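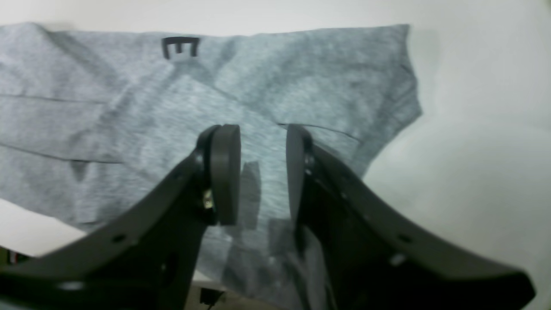 Why Does Water Climb Into Cloth?

Put one corner of a dry towel in a bowl of water and wait. After a few minutes the cloth is wet also above the water. The water went up, although we all know that water likes to go down. How is it possible?

Cloth is made of threads, and every thread is made of many thin hairs, called fibers. Between the fibers there are very small spaces. Water sticks a little to the fibers, and the drops of water also hold on to each other. So the first bit of water creeps up along a fiber and pulls the next bit after it. Scientists call this capillary action. It is a long name for a small thing.
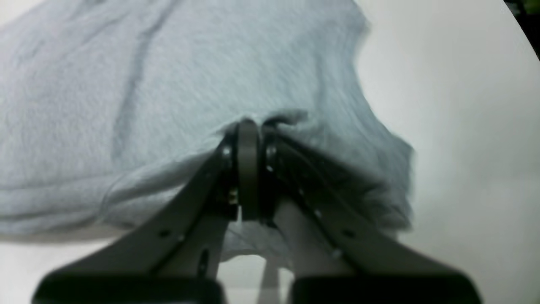 Why do towels have a fuzzy surface?

The fuzz is made of many little loops or hairs of thread. They give the water more places to go, so a fuzzy towel can drink more than a smooth cloth of the same size.

Cotton drinks water very well. Polyester, the cloth of many sports shirts, takes almost no water inside its fibers. The water stays between them, and for this reason such a shirt dries quickly on the line. 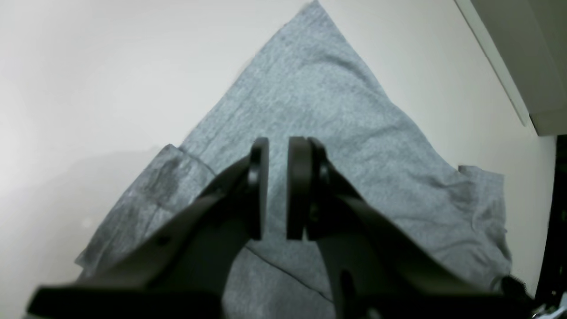 Rirkport, June

The children of Muvside school tried the climbing water in their classroom. They cut 3 strips of cloth: cotton, wool and polyester. They hung them over a bowl, with the ends in blue water, and looked again after 4 minutes. On the cotton strip the blue line was the highest. The wool strip was the slowest, because wool has a little natural grease on its hairs. The class next door wanted to try it too, and the blue water was soon finished. 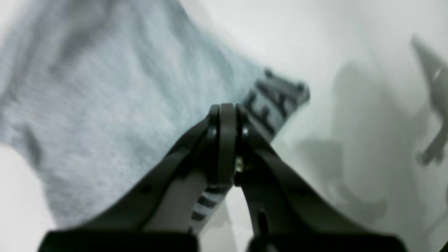

Try It at Home

You need a glass of water, an empty glass and a strip of old cotton cloth.

1. Put the full glass on a thick book and the empty glass beside the book.
2. Wet the strip and squeeze it.
3. Put one end deep in the water and let the other end hang in the empty glass.
4. Leave it until the evening.

The water climbs over the edge and drips down on the other side. Put a plate under both glasses, or the table will get a drink as well.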